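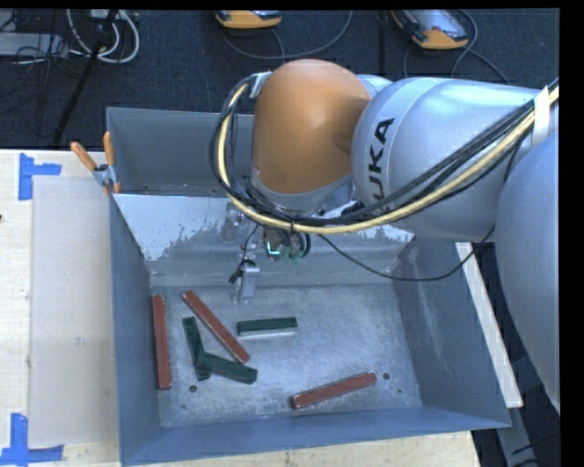 Cold Process Soap FAQ

I make soap in my spare room under the name Clalero, and I get the same handful of questions every week through the contact form. So I finally sat down with a cup of tea and answered them all in one go!

Do you really use lye? Isn't that dangerous?

Yes, and yes, if you're careless with it. All real soap starts with lye and fat. By the time a bar is properly made and cured, the lye has reacted with the oils and there's none left to bother your skin. While you're making it, though, wear goggles and gloves and keep kids and pets out of the room. Always add the lye to the water, never the water to the lye (it can boil up out of the jug at you).

Can I just leave the lye out?

Nope. If you don't want to handle it, buy a melt and pour base. Somebody else has done the lye part and you get to do the fun bits – color, scent, pretty molds. I started that way and I still make melt and pour with my nieces.

What's in your basic recipe?

Olive oil, coconut oil, shea butter and a bit of castor oil for the lather. I don't publish exact amounts, mostly because people swap one oil for another and keep the same lye, and that's how you end up with a bar that stings. Put your own oils through a lye calculator every single time, even if you've only changed one thing.

How big is a batch?

My everyday mold gives me 11 bars. It's a silly number, I know, but the mold was a secondhand loaf mold and that's how it cuts up at the thickness I like. For the September fair I make bigger slabs, and last year I took 476 bars along. My back has not forgiven me.

How long do I have to wait before I can use it?

I leave mine on the rack for six weeks. You could wash your hands with it sooner, but a young bar goes mushy fast and doesn't lather nearly as well. Olive oil soap wants much longer, and I've got a batch at the back of the closet that I keep forgetting about and it just gets nicer.

Why did my soap get a white powder on top?

That's soda ash. It's harmless and it usually washes off the first time you use the bar. Covering the mold for the first day helps a lot. You can also steam it off if you're giving the soap as a gift and want it to look fancy.

My lavender soap turned brown! What happened?

Did you put dried buds on it? They all do that, sadly. Calendula petals keep their color, so I use those. Vanilla scents will turn a bar brown too, all the way through, and I've stopped fighting it and just call those ones cocoa.

Which of your bars is best for dry skin?

Plavosia, the plain one with no scent. It's the one I use on my own face in winter. I can't promise it will fix anything, and if you've got a skin condition please ask your doctor before you try a new soap, mine included.

And which one smells the strongest?

Ruangrit, by miles. Lemongrass and ginger. I keep it in a tin or the whole house smells like it.

How do I make a bar last?

Get a dish with holes in it and let the bar dry out between uses. If you've got a busy family bathroom, keep 2 bars going and swap them over.

Do you ship?

I do, inside the US only. Postage is free if you spend over $50. I pack on weekday mornings, so if you order in the evening it won't go out until the next packing day. I use paper and card, no bubble wrap.

Can I buy in a store?

There's a small shelf of my soaps at Skornine, the gift shop by the post office. They don't carry every scent, so give them a call first if you're after a certain one.

Do you teach classes?

Not right now. My spare room fits me and one other person if we both breathe in. I'm looking for somewhere with a sink and decent windows, and when I find it I'll put the dates on the news page.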